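The woman who runs the mending evenings in Sendstead didn't want her name used, and when I asked why she laughed and said she had enough people leaving bags of trousers on her doorstep already. So she's just "she" all the way through this. I don't think she comes out any less clear for it!

We met in the back room of Rarlow, the wool shop on the corner by the bridge, where she's held her evenings since February. She had the kettle on before I'd got my coat off.

I asked how it began. "With a jumper," she said. "My own, and moths. I took it to a place in Honer and they wanted more than I'd paid for it. So I went home in a temper and learned to darn off an old leaflet, and I made a right mess of it, and I wore it anyway."

The first evening brought in 3 people, one of whom had come for the bus timetable (the shop keeps a stack by the till) and stayed until closing. Now the chairs run out most times and the late ones perch on the stairs.

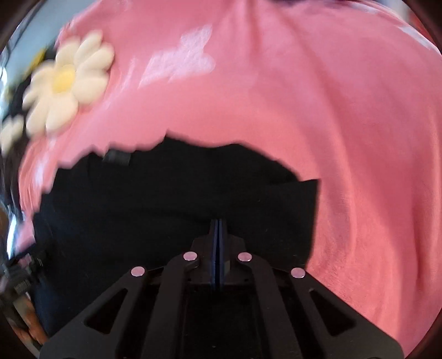
I'd expected her to be strict about stitches, the way my nan was, but she really doesn't mind. "If it holds, it's good. I've seen people unpick the same seam four times because it wandered a bit. Who's looking at your inside leg?"

What she does mind is thread. She went on about thread for a good ten minutes, and I've got pages of it. Cheap thread snaps, old thread snaps worse, and the reels people inherit in biscuit tins are lovely to look at and should stay in the tin. She gives every reel a sharp tug before she'll use it and she made me do it too. Mine broke. She looked very pleased.

Black is the colour she dreads. "You can't see a thing after teatime. Put a pale cloth under it, get the lamp right down, and feel for the hole with your finger. I do all my black things in the morning if I can." I told her I'd been sewing school trousers at eleven at night and she pulled a face.

We got on to money, as you do. The evenings cost nothing, but there's a jar, and over the first half year the jar took £586. Most of that went on needles, decent scissors and a second lamp, and what was left bought a secondhand Min machine that she describes as "a pig, but a strong pig". It does denim. It doesn't do anything else without a fight.

"I don't want it to get big," she said, when I asked what came next. Somebody had suggested a hall. "A hall's got echo and a booking form. I like being able to hear who's swearing at their zip."
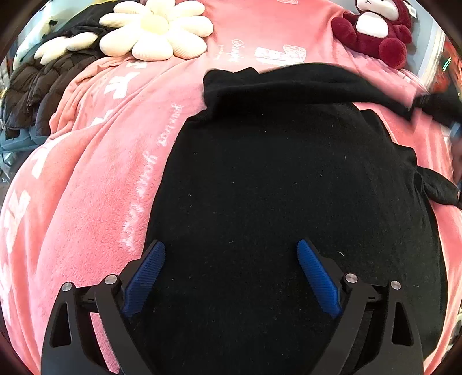

Black clothing on a pink plush blanket.

Before I left I got my cardigan out of my bag, a bit sheepishly, because the elbow had gone and I'd been meaning to bin it. She turned it inside out and stuck her thumb through the hole. "Twenty minutes," she said. It took me nearer two hours, with her leaning over every so often to say "looser" and then wandering off again to fill the pot. I've had it on ever since, lumpy elbow and all.

Mending evenings are at Rarlow, Sendstead, from 6 until the shop shuts. Bring your own thread, and give it a tug first.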